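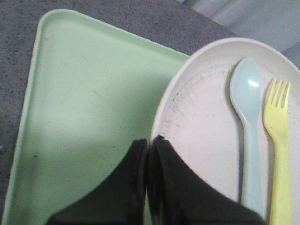 3. Clearing up and washing your Graswood picnic set

Okay, lunch is over, so let's get everything clean before the crumbs set like cement. I've used my own set since May and this is the order I've settled on.

1. Scrape the plates first. Crumbs love to collect along the inner ridge (mine always do!), so run a soft brush right around the curve before any water goes near it.

2. Wash the spoons and other utensils in warm soapy water. Do both sides of the bowl, then the whole handle.

3. Now the plates, with the same water if it still looks decent.

4. Leave the tray for last. Wipe the flat part, then go along the raised lip with a folded cloth. For a stubborn little speck, I leave a wet cloth on it while I dry the plates.

5. Dry everything and stack it, with the tray at the bottom.

Note: light scuffs on the tray are normal and won't wash out, so please don't scrub at them.

Caution: no steel wool, and no scouring powder either. I tried it once on a green tray and it went cloudy for good.

Need a spare plate? Write to Aroha Ruddock at Brornora and ask for part 541.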